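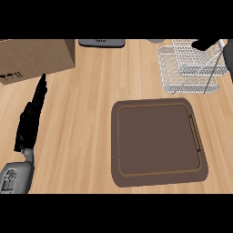 How many demonstrations do I need to record before I start training?

Plan on 44 good ones per task for a first try, then add more wherever the policy gets stuck. I used to tell people to go straight for hundreds, and all that got them was a full disk and a sore wrist. Record 44, train overnight, watch what it does, and go back for more.

Section 4. Recording demonstrations in the simulator

I'm assuming you've finished Section 3, so Stiltness is installed and both arms respond to the hand controllers. If the left arm still moves when you squeeze the right controller, go back and swap the pairing (I did this wrong for most of a September, so no shame in it).

4.1 Load the table

1. Open Stiltness and choose New Session.

2. Pick the two-arm table. The task I use all through this guide has a brown tray, a cardboard box and a wire basket assembly on a wooden tabletop. You can swap things out later, but please do your first session with the stock layout!

3. Type 2605 in the seed field. That way your table starts out the same as mine and we can compare notes.

4. Click Reset once and let everything settle before you touch the controllers. The objects get dropped in from a hair above the table, and if you grab too early you'll record the wobble.

Note: The camera view has black bands along the top and bottom. Leave them in. The Kälin trainer expects padded images, and if you crop them yourself the shapes won't match and it'll quit on you with a very unhelpful message.

4.2 Record one episode

1. Bring both grippers to a spot where you can see them and nothing is being touched. I like to vary this a little every time, a bit higher, a bit farther left, so the policy doesn't learn that life always begins in one place.

2. Press the red key. You'll hear one beep.

3. Do the task at the speed you'd want the robot to do it. For the tray task, that means going for the handle slot on the right side with the right gripper, lifting, and setting the tray down closer to the box.

4. Keep the idle arm still. It gets recorded too, and if you fidget, your policy will fidget (mine waved at the box for a whole week).

5. When the tray is down and the gripper is open and clear of it, press the red key again. Two beeps means it saved.

Caution: Don't pause in the middle to think. A long hover looks like part of the job to the learner, and it'll happily copy it. If you lose your nerve, press Discard and start over.

Caution: Watch the wire baskets. The mesh is thin, and a fingertip can get hooked in it. The physics goes a little wild when that happens, so toss the episode even if you manage to wiggle free.

4.3 Mess up on purpose

Once you have your 44, record 13 more where you miss the slot slightly and then fix it. This is my favorite part of the whole process! Start recording just after the miss, with the gripper already in the wrong spot, so the only thing being taught is the recovery. Tag these "recover" in the episode list.

Heidrun Eberhard, who wrote the Harusard exporter, likes to mix these in from the very beginning. I keep them until the end, when my hands have warmed up. Either order trains fine as far as I can tell.

4.4 Check before you export

1. Open the episode list and play everything back at double speed.

2. Delete anything where the tray slides off on its own or a gripper passes through an object.

3. Look at the episode lengths. If one is twice as long as its neighbors, watch it again at normal speed.

4. Choose Export, then Harusard format. Leave the port at 2929 unless something else on your machine is already using it.

Note: Exporting doesn't remove the raw recordings. They stay in the Cakley folder until you clear them out, and they get big, so keep an eye on your free space before starting another batch.

If the export stops partway, reopen the session and choose Resume. Training settings are in Section 5.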